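Bench rules for small arms – what's in yours?

Posted in: Good practice and safety

trurk_bench
Our draft house rules for tabletop arms are up to page 3 and I'm loving it! Sihan Dong did most of the writing. The big one so far: clear the reach area before power on, tools and batteries included. Keen to hear how everyone else words theirs.

civlow_kid
Love this stuff. I'd go softer though – a blanket "clear bench" rule gets ignored by October. Ours says nothing with a blade or a cell inside the reach, and cables coiled at the edge.

trurk_bench
Good point, and scissors and a battery are what I'd argue over in the first one. 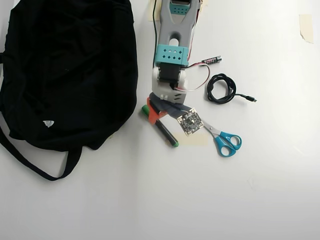 Same bench for all three.

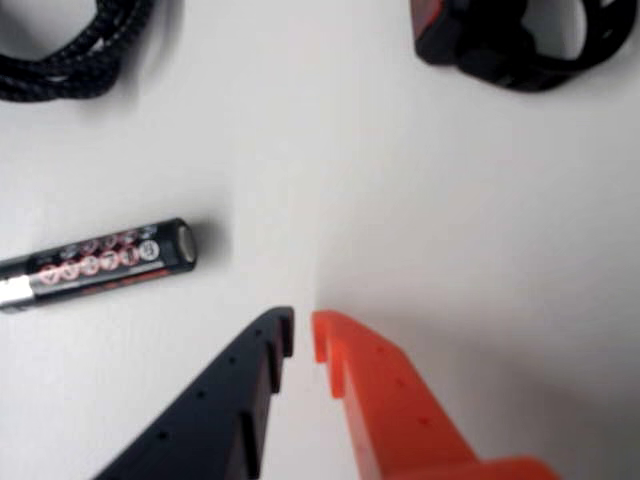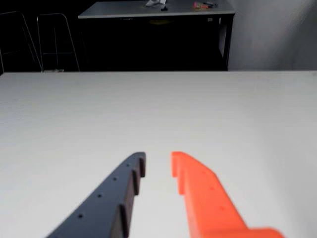
Re: Bench rules for small arms

peveo414
The third is how I'd want it before any motion test. Bare white between you and the far edge, lovely. I'd also write in 2 checks on the fingers: nothing between the tips, and colour them differently so people can say "orange side" and be understood. Works a treat at our place.

civlow_kid
Disagree on colour as a rule. Nice habit, but a standard should cover what hurts people or gear. Put it in the appendix.

peveo414
Fair, but mixed-up sides have cost us fingers (printed ones!) so I'm keeping it in ours.

trurk_bench
Appendix it is for now. I'll ask Sihan about the blade and cell wording, I reckon it's better than mine. Next draft goes up in this thread.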